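Frequently Asked Questions: Jakineo external drives and docks

We've tried to gather the things people ask us most at Iditz, whether they write in, ring up or catch one of us at the counter. If yours isn't covered, please do get in touch. We're a friendly lot and we'd much sooner answer a small question early than a big one later on!

Will a Jakineo dock work with my older computer?

Very likely, yes. Any machine with a USB 3.0 port will run it at full speed, and USB 2.0 will do the job too, only more slowly (start your big copy before tea and let it tick along). The cable in the box has the ordinary rectangular plug at one end. If your laptop only has the small oval ports, ask us to pop an adapter in with your order.

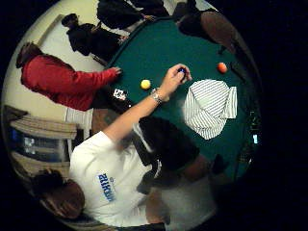
You'll also want to check your operating system is reasonably up to date, particularly if you're planning to use the Bennani backup program that comes with the dock. It needs firmware 307 or later on the dock itself, and the number is printed on the sticker underneath, just beside the serial.

Why does my new drive show less space than it says on the box?

We get this one every week, and no, you haven't been short-changed. Drive makers count in thousands and some computers count in lots of 1,024, so the same drive gets two different labels. Formatting takes a little nibble as well.

How often should I back up?

However often you'd be upset to lose things, really. For family photos once a month is fine for most people, and for a small business we'd say daily. Bennani can be set to run on its own at whatever hour suits, and it keeps the last 10 versions of each file unless you tell it otherwise.

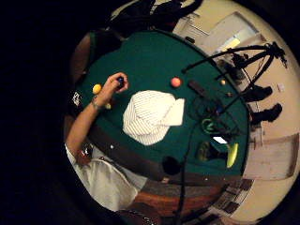

At the pool table, with a dark blue ball in hand

Can I leave the dock switched on all the time?

You can. The drive spins down after 26 minutes without any activity, and the light on the front changes colour from green to amber. Give it some room to breathe, though, and please don't tuck it behind the curtains or under a pile of paperwork.

What happens if my drive fails under warranty?

Bring it in or post it to our Drerby workshop with a copy of your receipt. Wrap it generously, and leave the power supply at home unless we've asked for it. We can't promise to recover what's on it, but have a chat with us before you try anything yourself, especially if it's clicking.
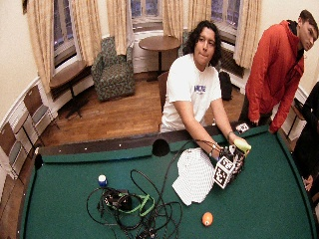 Ordering and delivery

Do you post to regional addresses?

We certainly do, and the price is the same wherever you are. Part number 274 (the four-bay dock) goes by road only on account of its weight, so allow a few extra days for that one. We'll email you a tracking number once it's left the building.

Can I cancel an order?

Of course, so long as it hasn't been packed. Reply to your confirmation email and put the word "cancel" in the subject line.

Page last updated 21 November 2024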